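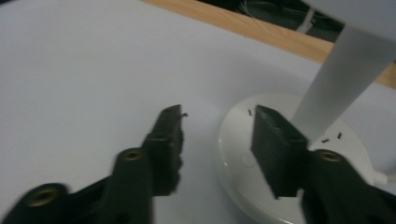 Menetti Oda Pull-Cord Emergency Stop Kit

$3,789, complete kit, ships from our Zistesden warehouse

I've been selling conveyor stops through Mendomside for long enough to have opinions about them, and my opinion of the Oda is that I wish I'd had it years ago! It's a full pull-cord kit for one straight run of conveyor: a switch at each end, the red cord between them, the springs, the eyebolts, the cord grips, the relay for the cabinet and a beacon that shows which line has been stopped. I used to quote some $4,000 for a pile of parts that did the same job, and you still had to go out and find your own eyebolts.

If you've only ever worked with mushroom buttons, a pull cord is the rope that runs the length of the belt at about hip height. Grab it anywhere, in any direction, and the belt stops. With a button you have to get to the button. With a cord you just have to be standing at the line, and on a long packing conveyor that's a big difference (ask anyone who's had a glove go somewhere it shouldn't).

What I like about it

The tension window, mostly. Every pull-cord switch has a little indicator that tells you whether the cord is tight enough, and most of them are tiny and on the wrong side of the housing. The Oda's is big, it's on the front, and it's repeated on the bottom so you can read it when the switch is mounted up high. Two arrows, line them up, done. I set one up on our demo line on a Tuesday without my reading glasses and had no trouble at all.

It also trips on a slack cord as well as a pulled one. So if somebody cuts the cord with a pallet jack, or a cord grip lets go, the line stops and stays stopped until a person walks over and resets it. Plenty of older single-direction switches out there won't do that — if yours is one of those, please go and have a look at it this week, whether you buy anything from me or not.

And the reset is a proper blue knob you turn. It doesn't spring back by itself, and turning it doesn't start the belt. You reset at the switch, then start at the panel like normal.

What's in the box

Two Oda end switches, left and right
Red sheathed cord, 70 meters on a spool
Tension springs, one per end
Eyebolts with nuts and washers
Cord grips and thimbles
Safety relay for DIN rail
Amber beacon with bracket
Cable glands and blanking plugs
Printed manual and a drilling template

Cut the cord to suit. People ask me if they can save the offcut for another line and sure, go ahead, it's the same cord, just don't join two pieces together in one run. No knots, no crimps in the middle, no exceptions.
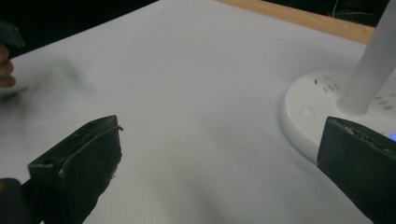
Will it fit your line?

Probably, if the line is straight. The Oda wants a straight pull from one end to the other, with eyebolts carrying the weight in between. A gentle change in height is fine. A corner isn't. I know you can buy corner pulleys and I know people use them, but every pulley adds drag, and with enough drag a pull at the far end never reaches the switch. For an L-shaped conveyor I'd much sooner sell you two kits, or one kit and the short-run add-on, and I'd be happy to talk it through before you spend anything.

Watch the temperature swing too. Steel cord gets longer when it's hot and shorter when it's cold, and a long cord in an unheated building can trip all on its own on the first frosty morning in the fall. The springs in the kit take care of a normal indoor range. If your line runs from the warehouse out to a loading dock, tell me when you order and I'll swap in the heavier springs (same price).

Wiring

You get two normally closed contacts for the safety circuit in each switch and one normally open contact for signaling. The relay takes both channels and checks them against each other every time you reset. If one contact sticks, it won't let you start. There's a wiring drawing for a single conveyor in the manual, and another for two conveyors feeding each other, which is the one most people need and the one I used to have to sketch by hand over and over.

A qualified electrician should do the panel work. The cord and the brackets you can put up yourself in a morning with a helper, a drill and a ladder. And before you order, have whoever does your risk assessment confirm what performance level the stop function has to meet. I can send the Menetti data sheet with the numbers in it, but I can't do that assessment for you over the phone, much as people would like me to.

Living with it

Pull it once a month. I mean really pull it, in the middle and near both ends, with the belt running empty, and write it down. Menetti's manual gives a longer interval than that, but monthly is easy to remember and takes less time than a coffee. While you're there, look at the arrows, wipe the dust off the window, and check that nobody has hung a broom or a clipboard on the cord. They will have.

The warranty is seven years on the switches and one on the cord and springs. I keep spares of everything on the shelf, including single switches, so if a forklift takes one out you don't need to buy the whole kit again.

One small gripe, so you don't think I'm all sunshine: the cover screws are not captive. Drop one in a floor drain and it's gone. I throw a little bag of extras in with every order now.
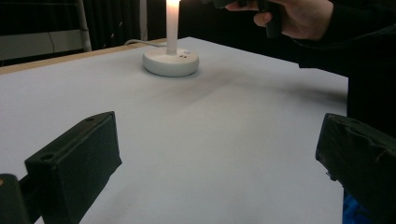 A buyer with a bottling line wrote back in March to say the kit went up without any drama, but that the drilling template had stretched a bit in the damp and it was safer to measure the hole centers with a ruler. They also wanted the beacon louder, or at least brighter, and asked for a sounder option.

Fair on both counts! The hole centers are now printed on the template as plain dimensions, so go by those. As for the sounder, there is one, it stacks under the beacon on the same bracket and I just hadn't listed it. It's on the options list now.

Options

Stacking sounder with volume dial
Short-run add-on for a second straight section
Heavier springs for hot or cold buildings (no charge, ask when ordering)
Stainless eyebolts for washdown areas
Spare end switch, left or right

Ordering

Stock orders placed before noon leave Zistesden the same day. Tell me the length of your run, whether it's indoors, and which side the operators stand on, and I'll check that the kit suits before I charge you for it.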